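Gripper Trial Checklist — Nultham bench, soft and mixed items
February, second pass. Two-finger grippers, padded tips. Fill in before each block of grasps and leave comments under the item, not in the margin.
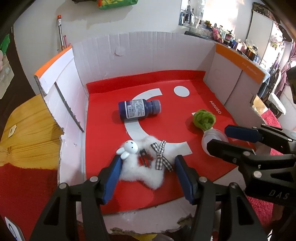
## 1. Before power or first squeeze

- [x] Screws on finger links snug, none backed out. Comment: one on the left finger took a quarter turn. Check again after the block.
- [x] Blue pads seated flat, edges not lifting. Comment: the Gendis pads are stiffer than the last batch. Fine for bottles, less sure about fur.
- [x] Pads wiped with a dry cloth. No alcohol on these.
- [x] Fingers open and close through full travel with no rubbing.
- [ ] Spare pads at the bench. Comment: none left. Ordered through Costello, no date yet.

## 2. Work area

- [x] Box cannot slide when pushed from either side.
- [x] Red mat lies flat on the floor of the box.
- [ ] Front edge of box trimmed or taped. Comment: still ragged. It can snag a sleeve or a cable. Tape it before the next block.
- [x] Both grippers can reach the middle of the mat without the housings touching. Comment: the one on the right comes in low over the side. Keep it clear of the wall when lifting.

## 3. Items

- [x] White plush with gingham bow. Grasp by the body. Do not pull on the bow or the hair clip.
- [x] Purple bottle, on its side. Cap tight.
- [x] Green fuzzy ball. Comment: sheds a little. Look for fibers on the pads afterward.
- [x] Clear plastic cup, tipped over. Light squeeze only. Replace at the first crack.
- [x] Nothing with a sharp edge or glass among the test items.

## 4. During the block

- [x] 10 grasps per item, then rest the fingers open.
- [x] Stop if a link clicks or a pad shifts. Comment: stopped once for a click on the left finger. Could not repeat it.
- [x] Hands out of the box while the other gripper is closing.
- [ ] Drops logged with the item and which gripper. Comment: first two drops were written down without the gripper. They don't count toward the comparison.

## 5. After

- [x] Log total matches the sheet. Comment: 54 entries with the repeats.
- [x] Pads checked for tears and lint. Comment: lint on both. Came off with tape.
- [ ] Tisenska pads fitted for the next block. Comment: 4 on hand, enough for one full change. Cup and plush first — those are the two where the stiffer pads gave us trouble.
- [ ] Same item positions used again. Comment: mark the mat with small tape corners. The bottle rolled between grasps and went back by eye.

Result: usable with open points. Tape the front edge and recheck the left finger screws before anyone starts again.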